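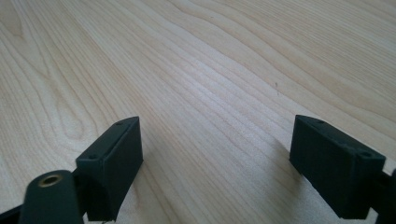 The left hand came first. I learned it over the winter at the upright in the back of the Trundent store, where they let you sit as long as you kept the soft pedal down. The piece was the slow one from the Aoun album, the track most people skip to get to the waltz. I had bought the sheet music for eight dollars, printed it at the library, and taped the pages together along the short side so they would open out like a road map.

There were six pages. The first four were easy. The fifth had a stretch of tenths in the bass that my hand could not reach, so I rolled them from the bottom and told myself it sounded better that way.

My sister thought I should get a teacher. I'd had one when I was ten and had quit after the second recital. I didn't want another person in the room. I wanted to be able to play one thing all the way through before our mother sold the house, and the piano with it.

The house piano was an Evetti, older than either of us. The tuner had stopped coming years back. When I pressed the D above middle C it went down and stayed down, and I had to lift it with a fingernail. At the store I could play the piece close to tempo. At home I had to play around the D, and there are a lot of D's in it.

In November I called a number from the bulletin board at the music store. The man on the phone asked what make it was, and when I told him he was quiet, and then he said four hundred dollars to get it playing and he wouldn't promise it would hold.

I said I'd think about it. Then I called my sister, and she said she would pay half if I stopped talking about the tenths.

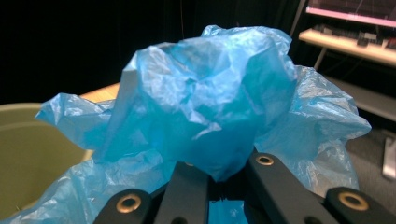 He came on a wet morning with two cases and a flashlight. He took off the front panel and leaned it against the couch. My mother made him coffee and he drank it standing up. He worked on the D first. The bushing had swelled, he said, and he eased it with a small pair of pliers, and the key came up by itself. It took him less than a minute. The rest took until dark.

Under the keys he found a pencil, a bobby pin, and a ticket stub from the Iketti Theater, row 31. He set them on the lid. My mother picked up the stub and read it and put it in her sweater pocket. I asked her what the show was. She said it was a piano concert and that she had gone by herself.

"Was it good?" I said.

"I left at the intermission," she said. "I had to get the bus."

After he left, I opened out the six pages. They were too wide for the music stand and the last one hung off the end, so my mother stood and held it up. I played the first four pages without a mistake. On the fifth I rolled the tenths. I had never played it for anyone, and I slowed down more than I meant to, and in one place I stopped altogether and had to find my hands again. She didn't say anything. She kept her eyes on the page, though she couldn't read music.

When I got to the end she was still holding up the paper.

"Is that all of it?" she asked.

I told her it was.

"Play the part with the big chords again," she said, and moved around to my left side so she could watch my hand.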